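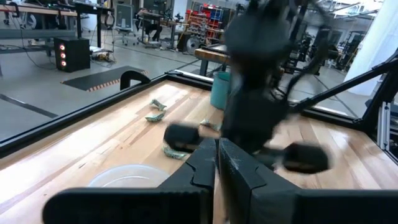
Photo: Ximena Herrera, wrist camera, Whitelaw bench

Ticket 342: crumpled notes task, episodes being rejected at upload
Status: open, waiting on Clurkel support

Hi all, and thanks again for being so patient with us last time!

We're gathering two-arm examples with crumpled paper money on the wood table, with the bowl and the teal bucket out as well. We'd recorded 174 episodes by lunch and I was feeling rather pleased, but the uploader has only accepted 152 of them. The rest come back with "wrist stream out of step", and it's always the same wrist. I've had a look through a few, and the other arm goes blurry whenever it swings past close up, so I did wonder whether the checker is reading that as dropped images?

Tried so far:
- restarted the Gorilex recorder (no change)
- reseated the camera cable at both ends (no change)
- slowed the operators down a bit, which seemed to help, though I wouldn't swear to it

We owe Dirkinham 3,000 good episodes by the end of October, so I'd love to keep the rejected ones if they can be realigned. I haven't deleted anything. Happy to send logs, just tell me which colour-coded folder you'd like!

Cheers,
Ximena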